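Ticket: Clavix bin cell, clamp check and cable rule
Status: open, waiting on Wellington
Last update: 2026-08-24

OK, picking this one up again. For anyone who wasn't on the first thread: the Clavix cell kept throwing a "pose drift" warning in the middle of a run, and we couldn't agree on whether it was the arm, the bin or the calibration file. I've now been through the log and I'm pretty sure it's the bin creeping on the table.

Run 3,316 is the one to look at. Everything is fine up to pick 122, then the offset starts growing in one direction only – always away from the arm, never back. A bad calibration would be off from pick one, so I'm ruling that out (sorry, Zavetti folks, I did blame your file for two days!).

What I tried, in order:

Reloaded the calibration. No change.
Swapped to the older Quintana gripper profile. No change, and the fingers closed too early, so I put it back.
Backed off both bar clamps, reseated the bin, tightened them again. Ran 1,241 picks overnight with no warning at all.

So it's the clamps, or more to the point it's us not checking the clamps. Our setup sheet says to check them "regularly" and I couldn't tell you what that means. I'd like to change it to this: hand check on both clamps before every run, tape marks redone any time the bin is lifted out, and no run starts if the bin moves when you push on it. Takes a minute, tops.

Second thing while I'm here. The cable bundle at the joint needs its own line on the sheet. I'd like somebody to jog the arm slowly to every corner of the bin and watch that loop the whole way, with a hand near the stop button. We do this after a gripper change already, but I want it at the start of each shift too. Skatorel's old cell had that rule and I used to grumble about it, and now look at me.

Wellington, can you OK the wording or send me yours? I'll leave the ticket open until the sheet is reprinted. Also does anyone have the spare clamp pads? They're not in the drawer.

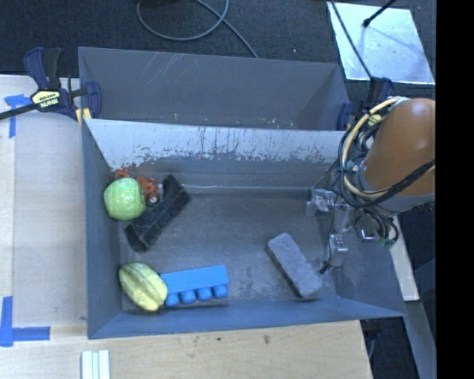

Posted by Iresha Roy | Clavix cell support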